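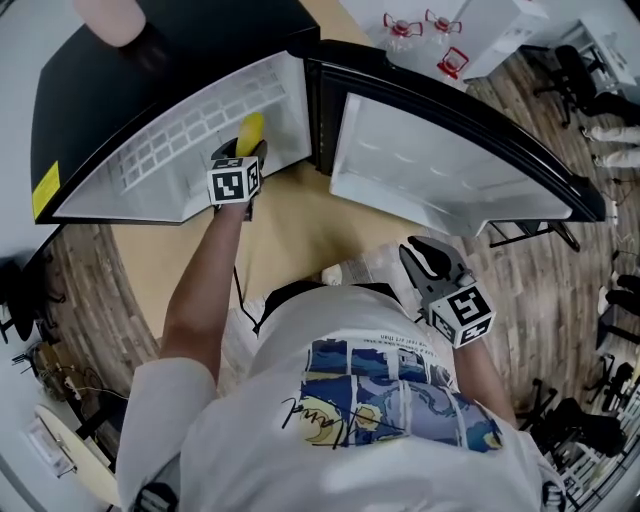

Tidari 共用办公室使用者例会纪要

时间:2018年5月27日,原定下午3点,人齐后开始
地点:二层小间,冰箱桌旁
主持:Zane Vanags
记录:葛敏(上次会议缺席,按惯例罚做记录)
出席:Zane Vanags、葛敏、老陶、蔡一凡、Dedix 的两位同事、Zendance 的排课老师
请假:Pētersons 送水点的联系人,理由是“你们的会跟水没有关系”。经讨论,大家认为他说得对。

一、上次纪要的确认

老陶对三月纪要提出异议,认为“老陶同意清理冰箱”应改为“老陶没有当场反对清理冰箱”。Zane 问两者区别何在。老陶答,区别在于谁拿抹布。修改获通过,纪要据此更正。

Zendance 的老师提出,上次纪要把她的酸奶记成“一盒可疑物”,希望恢复名誉。葛敏查阅原文,原文写的是“一盒年代可疑物”。老师撤回意见。

二、小冰箱的现状

Zane 通报,黑色小冰箱已经清空,里面只剩一层搁板,内壁是白的。蔡一凡表示自己来了大半年,头一回知道内壁是白的。

关于清出来的东西如何处理,Zane 说能认领的都已认领,没有人认领的已处理。Dedix 的同事问“处理”是指什么。Zane 说是指她不想再谈这件事。

老陶提议冰箱日常保持空置,这样最干净。蔡一凡问那要冰箱做什么。老陶说可以摆花。此项未付表决。

三、冰箱的位置

目前冰箱放在靠白墙的浅色木桌上。Dedix 提出搬到地上,腾出桌面办公。反对意见如下:

放地上以后,门一开就要蹲下,老陶的膝盖不同意。
门要能整个敞开,墙角那边恐怕展不开。
地板是仿木纹的,在上面拖重东西会留印子,押金条款里对“印子”写得比对什么都细。

Dedix 的同事说可以抬过去。会场安静了一阵。Zane 问谁来抬,仍然安静。决定:冰箱留在桌上,Dedix 的意见记录在案,以示尊重。

四、冰箱侧面的黄色标签

蔡一凡提出,冰箱侧面那张黄色警示标签影响美观,建议撕掉。Zane 问他有没有读过上面的字。蔡一凡说没有。老陶、葛敏、Dedix 的两位先后表示也没有。

决定:标签保留。请蔡一凡在下次会议前读一遍,并口头汇报。蔡一凡询问能否由别人代读,未获准。

五、冰箱顶上的东西

上次会议规定冰箱顶上不放任何物品。Zane 请大家抬头看一下冰箱顶。

白色小花瓶连同里面绿色和橙色的假花,系 Zendance 老师带来。她说明花是假的,不需要浇水,不会谢,也不占冷藏空间,在座各位很难说自己也做到了这三条。老陶认为规定就是规定。葛敏指出规定是老陶起草的,而他的保温杯在上面放过一整个春天。老陶转而认为规定可以有弹性。

决定:冰箱顶上准许摆一件装饰品。装饰品的定义是“拿走以后没有人会饿”。

六、分格与门架

Zane 提出按单位划分储物空间。冰箱里只有一层搁板,这件事讨论的时间却最长。

Dedix 人多,要求用搁板下方全部空间。Zendance 的老师说舞者只带水果,门架归她们就行。老陶说他只放一样东西,但不愿意事先说是什么。蔡一凡建议先到先得,Zane 请他回忆一下清理之前的情形,蔡一凡收回建议。

最后商定:搁板上方归 Dedix,下方归 Tidari 各位,门架归 Zendance。黄色的长条形物品,不论是什么,一律不准横放在门口挡着关门。老陶问为什么要专门写这一条。Zane 说写上总没坏处。

葛敏提议贴姓名条。通过。姓名条由葛敏制作,算是罚做记录的延伸。

七、费用

清洁用品、收纳盒、除味剂和新插线板,合计1336元,由 Zane 垫付。Dedix 的同事问除味剂为何占了842元。Zane 请他回忆那盒年代可疑物。Zendance 的老师再次要求恢复名誉,主持人说第一项已经议过。

按人头分摊,Dedix 表示需要发票,抬头稍后发来。老陶表示他几乎6个月没有用过冰箱,是否可以少摊。葛敏再次提到保温杯。老陶说那是冰箱上面,不是里面。Zane 裁定上面也算,老陶全额分摊,有保留意见。 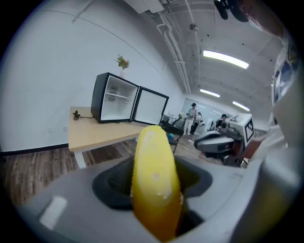 八、桌面上那根线

桌子左侧放着一小盘黑色带插头的线。Zane 询问是谁的。

Dedix 说不是他们的,他们的线都贴了标签。Zendance 说她们只有音箱线,而且她们会理线。蔡一凡说看着有点像他的,但他的那根在家里。老陶建议先插上,看什么东西会响。主持人没有采纳。

决定:线留在原处,期限到下次开会。届时无人认领,放入“线的抽屉”,也就是和其他没人认领的线待在一起,直到有人急需其中一根并且找不到为止。

九、开门与关门

Zane 宣读新规:取完东西请把冰箱门关上。

蔡一凡问,站在敞开的门前思考要吃什么,多久算正常。Dedix 的同事认为应以冷气计,老陶认为应以良心计。葛敏请求给出一个可以记下来的说法。主持人说那就写“适可而止”。

Zendance 的老师补充,开门时请扶住门,别让它自己甩出去。通过,没有反对。

十、其他事项

天花板上的白色管道露在外面,Dedix 想知道能不能挂绿植。Zane 说她不清楚里面走的是什么,在弄清楚之前请不要往上挂任何需要浇水的东西。Zendance 的老师指出她的假花符合条件。老陶提醒大家刚刚才通过装饰品只准一件。老师说那是冰箱顶上,不是管道上。老陶对这种论证方式表示遗憾,葛敏表示似曾相识。此事留待下次再议。

墙脚的黑色踢脚线积灰,无人愿意讨论,由老陶负责擦。老陶要求纪要写明他“没有当场反对”。

待办事项

蔡一凡:读黄色标签,下次汇报。
葛敏:做姓名条,字写大一点。
Dedix:把发票抬头发给 Zane。
老陶:踢脚线;另请说明他打算在冰箱里放的那一样东西。
Zane:收钱,并且继续收钱。

下次会议时间另行通知。散会后冰箱里已有老陶的饭盒一个,放在 Dedix 的那一层。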